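**Wivmont, 29 Jun 2018.** Skesside has released the second edition of its practice guide for testing household robot arms in simulation. The guide sets out how a simulated kitchen task is to be described, run, logged and scored before the same task is attempted on hardware. It contains 131 clauses, of which 30 are new. The first edition went out in January.

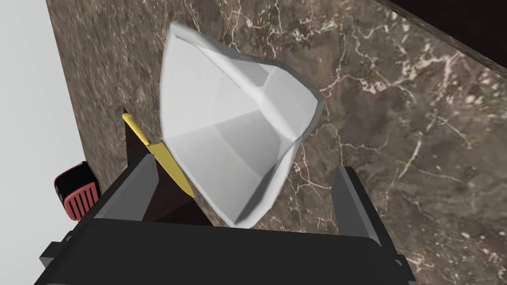
Grasp state is the part of the guide that changed most. Under the first edition, a run could be logged as "held" whenever an object was near the gripper. The second edition requires a contact record for each finger. A tilted cup in the space between two fingers, without being clamped by the tips, must be logged as "near" until contact is recorded on both sides. The log must also give the tilt of the object and name any neighboring item within the set clearance, such as a knife block with a knife in it. Scores based on position alone are no longer accepted.

"Two labs could run the same task and report different results, and both would be following the text," said Achilleas Kokkinos, technical editor of the guide. "The wording on contact was too loose. We rewrote it and tested it against old logs."

The review used 962 logged runs supplied by Bina, the simulation group at Skesside. Each was scored twice, once under each edition. Runs in which the two scores differed were read by hand, and the reasons are listed in Annex C.

Clauses on two-arm work have been moved into a section of their own. When one arm is over the counter and the other is raised in front of cabinets, both must be logged for the full run, including any period in which only one has a task. Items on the floor are to be entered in the scene list in the same way as items on the counter.

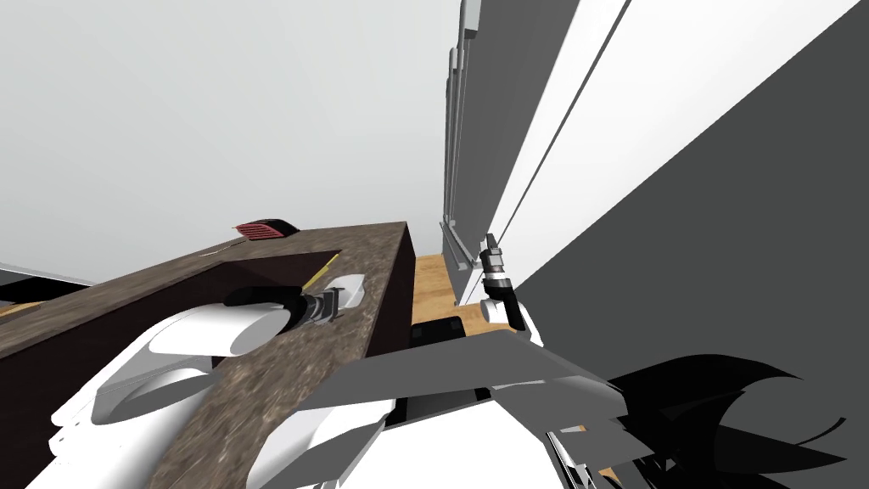 ## Use and availability

The guide is voluntary. Test sites that claim conformance must state the edition and keep raw logs for each reported run. Reports begun under the first edition may be completed under it if the edition is named on the cover page.

Copies are available from the Skesside office in Wivmont at no charge. Comments on the text should cite the clause number and be sent to Abdel Hamid, the firm that handles document control for the guide.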